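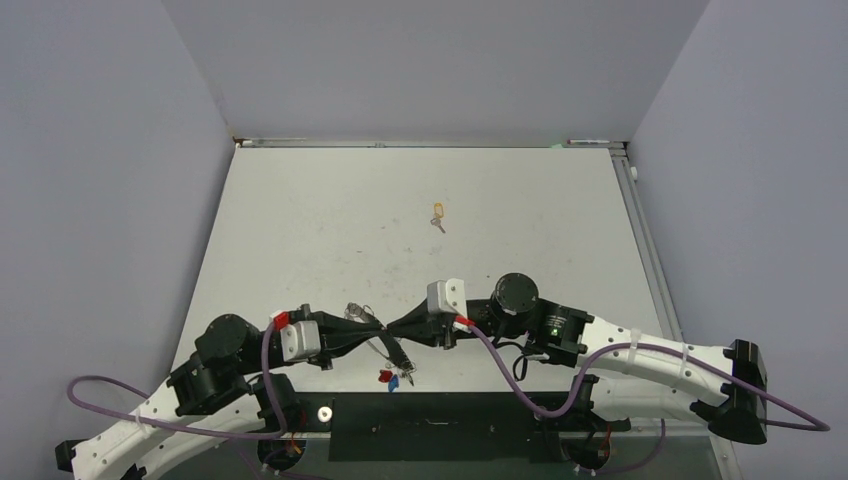

How Do Cut Flowers Stay Alive in a Vase?

Have you ever picked a flower, put it in a glass of water and found it still bright and bouncy days later? It has no roots and no soil. So how does it keep going? The answer is one of the neatest tricks in the whole plant world!

Flowers drink through tiny straws

Inside every stem are bundles of very thin tubes. Scientists call them xylem (say it ZY-lem). When a plant is growing in the ground, water goes in through the roots and travels up these tubes to the leaves and petals. Cut the stem and the tubes are still there, open at the bottom like a handful of drinking straws. Pop them in water and up it goes.

But wait - a flower can't suck on a straw like you can. It hasn't got a mouth! What it does have is leaves and petals that slowly let water out into the air, through holes much too small for you to see. As water leaves at the top, it pulls more water up behind it. Water likes to stick to itself, so the whole thin thread of it gets tugged up the stem, all the way from the vase.

Why do florists cut stems on a slant?

Kyung-hwa Maeng has a flower shop called Flarura in the town of Hotcombe, and she trims every single stem before it goes into a bucket. She cuts at a slant. If you cut straight across, the flat end can sit right against the bottom of the vase, and then it's hard for water to get in. A slanted end always leaves a gap.

She also takes off any leaves that would be under the water. Leaves go mushy when they're soaked, and tiny living things called bacteria love mush. They multiply and clog up the tubes. A flower with clogged tubes can be standing in a full vase and still be thirsty!

"If the water smells bad to you, it's bad for the flower," says Kyung-hwa. She changes hers every morning, before she's even had breakfast.

What's in the little packet?

Bunches of flowers often come with a packet of powder. It usually has three kinds of thing in it. There's sugar, for food. There's something a bit sour, which helps the water move up the stem. And there's something to slow the bacteria down. Don't taste it, even though there's sugar in there - it's for flowers only.

Try it: the color-changing flower

You can see those hidden tubes at work. Ask a grown-up to help with the cutting.

You will need:
A white carnation (white daisies work too)
A glass of water
20 drops of blue or red food coloring
Scissors

1. Put the food coloring in the water and stir.
2. Ask your grown-up to trim the stem at a slant.
3. Stand the flower in the glass and take a good look at the petals.
4. Look again after 4 hours, and then the next morning.

Color should start to show at the edges of the petals first. Some flowers turn stripy and some go nearly all blue. Hạnh Thân's class at Rillilden School tried it last October, and one group had the brilliant idea of splitting a stem down the middle and putting each half in a different color. They got a flower that was red on one side and blue on the other!

Does every flower last as long?

No, and the differences are huge. A carnation can look good for two weeks or more. A poppy might drop its petals in a day or two. Tulips are the funny ones, because they keep growing in the vase and bend toward the light. Turn the vase around and see what they do next.

Words to know

Xylem: the tubes that carry water up a plant.
Transpiration: water leaving a plant through its leaves and petals.
Bacteria: living things too small to see without a microscope.
Florist: a person who sells and arranges flowers.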